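Review: Brelov Two-Finger Gripper Pair with Zarance Controller
Evaluated for bench manipulation of household and toy objects

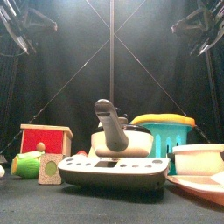 Scope of the review

The Brelov gripper pair is sold as a matched left and right unit for small two-arm installations. It is supplied with mounting plates, a wiring harness and a licence for the Zarance controller software. The manufacturer recommends it for teaching laboratories and for research groups that handle light domestic objects.

Our laboratory had the pair on loan for the whole of June. It was compared with the Vokico parallel grippers which we have used for the past two years and which remain our standard equipment. Both sets were run on the same arms, over the same table and against the same black curtain, with the same fixed camera. The review covers mechanical fit, grip performance, control software, noise and upkeep. It does not cover use with food, liquids or loads above the stated limit.

Installation

Fitting the pair took one working morning. The mounting plates are well made and the bolt pattern matched our arms without an adaptor. The harness is less satisfactory. The connectors are keyed, but the left and right cables carry the same colour marking and are told apart only by a small printed letter near the plug. We exchanged them by mistake on the first attempt, and the software gave no warning until calibration failed.

Users with an overhead arrangement should allow for the depth of the joint housing. The Brelov hangs lower than the Vokico when open, and we raised both arms before the fingers would clear our taller objects. The printed manual gives the closed length only. The open length appears in a drawing supplied on request.

Test objects

The trials used our ordinary set of objects. It includes a toy stove, a white saucepan with a long grey handle, a teal plastic basket with a yellow rim, a cream-coloured bowl, an orange-pink plate, a red wooden box, a small brown ball and a speckled block resembling cork. We prefer a mixed set of this kind to machined test pieces. Rims, handles and round surfaces show up faults in a gripper very quickly, and results can be compared with those of earlier loans.

Each gripper set was given 200 attempts with the objects spaced apart and 200 with the objects close together, making 400 attempts per set. An attempt was counted as successful if the object was lifted clear of the table, held and put down upright without touching its neighbours. The operator could not correct the grasp once the fingers had begun to close.

Grip performance

On objects with a thin edge the Brelov is clearly the better tool. The angled fingers reach over a rim and meet inside it, and the basket and bowl were lifted with confidence from the first day. The Vokico, with its broad flat pads, tends to push a bowl along before it takes hold. The plate remained difficult for both. The Brelov could take it by the rim when nothing stood on it, though the grasp was shallow and the plate tilted in a good number of trials.

The saucepan gave mixed results. Held by the rim it was steady. Held by the handle it turned in the fingers, and the rotation was greater with the Brelov, whose contact surfaces are narrow. Groups whose work depends on lifting by handles should ask for the wider finger inserts, which are sold separately and were not part of our loan.

Small round objects are the weak point. The ball slipped out sideways whenever the fingers closed off centre, and lowering the closing speed brought only a modest improvement. The Vokico, with its softer pads, was more forgiving. The block presented no difficulty to either set.

With the objects close together the order changed again. The narrow Brelov fingers can enter gaps that the Vokico cannot, and the basket could be reached with the saucepan standing immediately beside it. The upper joints are wide, however, and they must be considered when planning an approach near a tall neighbour. Most of our failed attempts in this part of the trial were caused by a joint brushing against something that the fingers had already passed.

Controller and software

The Zarance controller is a small enclosed unit with two gripper ports, a network port and a separate input for the emergency stop. It started reliably throughout the loan. The software displays finger position and closing force for both sides on one page, and the values may be saved as a plain table. We recorded 1393 open and close cycles during the month, including calibration and demonstrations, and the log was complete at each weekly check.

Two points need attention from the supplier. The force setting is shown as a percentage without a unit, so that it cannot be compared directly with other makes. The settings page also returns to its default values after a power failure, and no message is shown when this happens. Laboratories should keep a written copy of their settings beside the controller.

Camera alignment is handled by a short guided routine. It worked well with our fixed camera once the lighting had been reduced. The bright metal at the finger edges caused reflections under our overhead lamps, and the routine stopped more than once until we changed the angle of the lamps. A matt finish on that part would be welcome.

Noise and upkeep

The pair is quiet enough for a shared room. A faint click is heard at the end of each closing movement. Upkeep consists of wiping the fingers and checking the joint screws once a week. One screw on the right-hand unit had loosened by the second check and was tightened with the key supplied. No parts were replaced.

The support office answered two of our written queries within a working day. A third, concerning the drawing mentioned earlier, required a reminder.

Comparison with other equipment

The Manríquez three-finger hand was tried here under an earlier loan and remains the strongest choice for balls and other round objects. It is heavier, needs its own power supply and cannot enter narrow gaps. The Vokico set is the simplest of the three to maintain and the easiest for new students to learn. The Brelov stands between them, with the best reach and the least tolerance of a poorly placed grasp.

Recommendation

The Brelov pair is recommended for groups working with bowls, baskets, pans and similar open vessels, particularly on a crowded table. It is recommended with reservations for general teaching, where the identical cable markings and the loss of settings after a power failure are likely to cost time. It is not recommended as the only gripper for work with small round objects.

Our laboratory has asked to extend the loan in order to test the wider finger inserts. The results will be added to this page when the trials are complete. The table of attempts and the controller settings used are available from the laboratory office on written request.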